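Ticket 3221
Service: Sekesora case records system, child protection module
Raised by: Safeguarding Administration, Stoltgate office
Priority: High
Status: Resolved, under observation

Summary of fault

Referrals concerning children who live with a relative other than a parent are not appearing on the duty worker's list. The referral is saved and a reference is issued, but the record is sent to the general family support queue, where it may wait until the next working morning. The Stoltgate office found the fault when a school telephoned to ask for news of a referral that the duty team had not seen.

Three referrals are known to have been affected. All three have since been read by a duty worker and passed to the correct team. The office asks that the cause be found as a matter of urgency, as the duty list is the only list checked outside office hours.

Steps already taken by the reporting office

The duty list filter was reset to "All open". No change.
The referral form was completed again with test details, naming a grandparent as the main carer. The test record went to the family support queue.
The same form was completed with a parent as the main carer. The test record reached the duty list at once.

First response, Odar Service Desk

The fault has been repeated on the training copy of the system. It occurs whenever "Relationship of main carer" is set to any value other than "Mother", "Father" or "Adoptive parent". The risk level chosen by the referrer makes no difference — a referral marked "Immediate" is misdirected in the same way as one marked "Low".

Until further notice, offices are to check the family support queue at the start and end of every shift, and to move any child protection referral by hand using "Reassign", then "Duty". Please do not delete and re-enter a referral. Doing so removes the original time of receipt, which may later be required by a court.

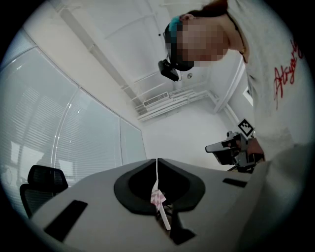 Room with blinds, grey sweatshirt with red lettering.

Second response, Odar Service Desk

The routing rules were compared with the copy kept before the September update. One rule had been altered. Under the earlier version, a record was sent to the duty list if the box "Concern about harm" was ticked. Under the present version, the rule also requires a parent's record to be linked to the same address. Where a child lives with a grandparent, aunt or family friend, no such link exists and the rule fails.

The matter has been passed to Tiedemann as supplier of the routing component. Tiedemann has confirmed that the additional condition was intended for housing enquiries only and was applied to the child protection module in error.

Correction

The condition was removed from the child protection module at 18:40. The training copy was then loaded with 200 test referrals covering every carer type on the form. All 200 reached the duty list. The live system was corrected the same evening and the Stoltgate office repeated its own test successfully.
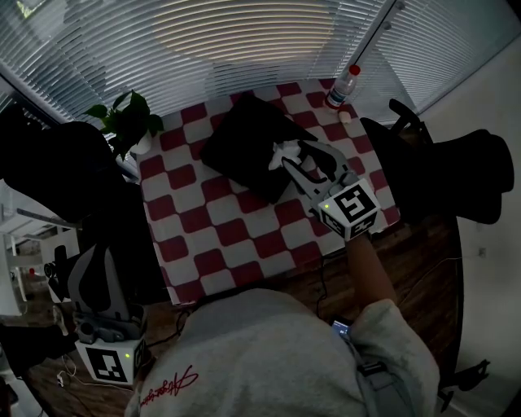 Page last changed: September, 09:15

Remaining actions

Offices should continue the manual check of the family support queue until this ticket is closed. Any referral found there should be reassigned and its reference added to this ticket — names, addresses and details of the concern must not be included.

Tiedemann is to supply a list of every routing rule altered by the update. The Service Desk will compare that list with the rules for court orders and police notifications, neither of which has so far shown a fault.

Offices that printed the earlier guidance on carer types should withdraw it. The revised sheet is held under Sekesora Help, Referrals, Duty routing.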